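Cistthorpe Reading Rooms: furniture and floor check, with comments
Checked by Hanne Stougaard, 28/12/2024. Copy to Nest Llewellyn. 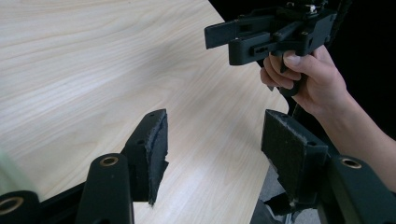
1. Tables
Tops: pass. No splinters found by hand.
Legs: pass, apart from the long one by the radiator, which rocks. The last sheet says "adjusted". I would like to know by whom, and with what.
Edges: pass.

2. Chairs
Stacked 15 high in the back store. The notice on the door says eight. FAIL.
Two have cracked backs and were marked for disposal in May. They are still in the stack. FAIL.

3. Shelving
Wall fixings in the local history bay: I am told these were replaced by Brenau. I saw new screw heads on the top row only. The invoice for 3,659 covers "all bays". Query, please, before anybody pays it.
Kick stools: pass. One squeaks.

4. Floor
Entrance mat: curls at the corner nearest the step. Taped down again. Tape is not a repair and I won't pass it a third time. FAIL.
Carpet joins: pass.
Floor box by the lectern: lid closes if you stamp on it. Marked as pass last time by Kai Harms, who may have heavier boots than me.

5. Ways out
Side door: opens fully, bar stiff. Pass, just.
Rear corridor: book trolley parked across it, left me a gap of 50 cm. Moved while I was there. Wafula Mfinanga says it is never kept there. There are wheel marks in the carpet.
Signs lit: pass.

6. Heating and leads
Radiator covers: pass. Thermostat reads the same whatever you do to it, so no comment on temperature.
Extension lead under the enquiry desk: plugged into another extension lead. FAIL, same as before.
Kettle: label out of date. Do not use.

7. Paperwork
Accident book: no entries since May. Either a very careful building or a lost pen.
Risk assessment: supplied by Asamoah, refers throughout to "the swimming area". Send it back.

Next check to be done by Rhiannon Meredith. Items 2, 4 and 6 to be closed first.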